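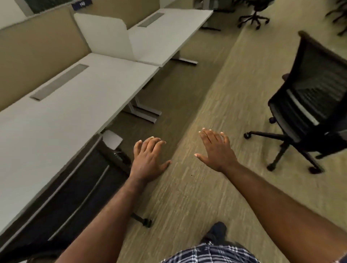 Tridavari Office Chores, review copy
README, last edited 2018-07-20

Tridavari is sold by Limsakul as training material for robots that are supposed to tidy offices after hours. It consists of first-person video of people doing dull things with furniture. We bought the small license to see whether our Stokia base could learn to put a chair back where it found it. Until now its approach to chairs has been to treat them as weather.

What you get

583 clips, sorted into 11 chores
One text label per clip, in plain English
A loader script with 3 options, one of which does something
A PDF invoice, beautifully typeset

The chores cover chairs, drawers, blinds and the like. The brochure says "every task in the modern workplace," so apparently the modern workplace has 11 of them and no printer.

What the chair clips look like

The setting is an open-plan office with white privacy panels, tan partitions and numbered desks. Hands are bare, and the wearer's shoes turn up at the bottom of the picture now and then. At desk 138 both hands take hold of the top rail of a black mesh chair, one at each end, and the chair comes out from under the desk. It's a good, clear grip, and the kind of thing we paid for.
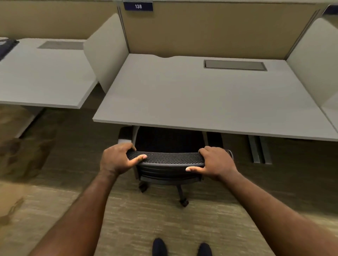 Known problems

Fast head turns smear whatever is near the edge of the view. Our box detector has strong opinions about those smears. Ignore it.
Labels say "move chair" for pulling out, pushing in and turning. We split them by hand, which took 4 afternoons and most of our goodwill.
Black chair, shadow under desk. Turn up the exposure before you run the depth step or the seat disappears.
Desk numbers are readable. Mask them before training, or your robot may decide that chairs belong only at 138 and 140.

Would we buy it again

The chair and drawer sets, yes. The blinds set, no. Limsakul promises a second volume in November with finer labels, and the Drustville office has asked us to hold off on the large license until then.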